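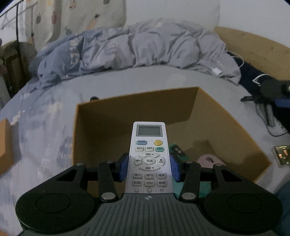

Sreekumar Varma wrote that a remote should never go in a box with other things, it should be taped to whatever it runs, and he's probably right for people who own tape. I'm answering below his message so the rest of you can follow along.

On Dec 31, 2018, Sreekumar Varma wrote:
> I have moved 7 times and the only thing I lost every single time
> was a remote. If the AC stays on the wall, tape the remote to the
> wall next to it. If it goes with you, tape it to the unit. Do not
> start a "small stuff" box. A small stuff box is where things go
> to die. Also please take the batteries out, I had a pair leak all
> over a Lastero fan remote over one summer and it never worked
> again.

OK so, the batteries. Yes! I'll give you that one, I've had the same thing happen with a flashlight and the smell stays in the drawer forever. Mine go in a zip bag with a bit of masking tape over the ends (so I do own some tape, fine).

But I'm sticking with my small stuff box and I'll tell you why. I do all my sorting on the bed. Everything little that turns up in the bedroom gets dropped in one open cardboard box, no lid, and I leave the lid off until the very last evening so I can see what's in there. The AC remote is the big item. Then it's the bits and pieces nobody ever knows what to do with: a little green circuit board, a piece of green foam I'm keeping for padding, something small and pink. You could tape a remote to a wall but what would you tape a circuit board to?

The trick, if I can call it that, is to keep the box shallow enough that nothing can get under anything else. The year I used one of those deep Karabulut moving cartons it was a disaster, I was head first in it looking for a key. Now I use whatever the last delivery came in.

For the people who asked about AC remotes where the buttons are all in Chinese – I'd write the main ones on a sticky note before you pack it. On mine 制冷 is cool, 制热 is heat and 定时 is the timer. Do it while you still remember. By July you'll be standing there sweating and pushing things at random, ask me how I know.

The other half of my system is boxes with proper sides. If something comes in a nice stiff box I keep the box, and it gets stood upright so I can get at it without unstacking anything. I've been called a hoarder on this very list for it (hi, Tivero thread, I haven't forgotten). I put one up on the bed last night to see if it was worth saving, and I think it is.

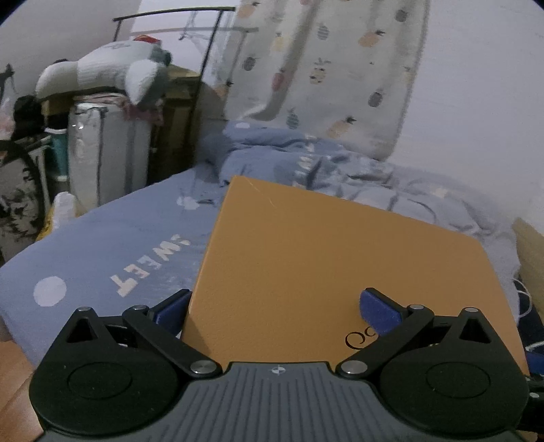 The orange-tan box, with the white bundle and the plush animal behind it

The scratch near the top doesn't bother me. It's going to hold charging cables, it isn't going on display.

On big soft things, which somebody brought up in the Dirisau thread: I like plastic wrap. It keeps the dust off and you can stand the whole bundle on end next to the shelf and forget it till the day. The duvet I never pack early, I need it! It goes in a bag the same morning along with the sheet, and the stuffed animals ride on top of whatever is folded. I did try a vacuum bag once, paid 15 dollars for 2 of them, and one had puffed up again before we'd even found the car keys.

Does anyone here take curtains down before the last day? I keep going back and forth. Mine have pineapples on them and I'd hate to leave them behind, but then you've got the streetlight in your face all night.

Sreekumar, tape your remotes if you want, I'm not mad about it – but do tell me how you get the tape off the wall afterward without taking the paint along.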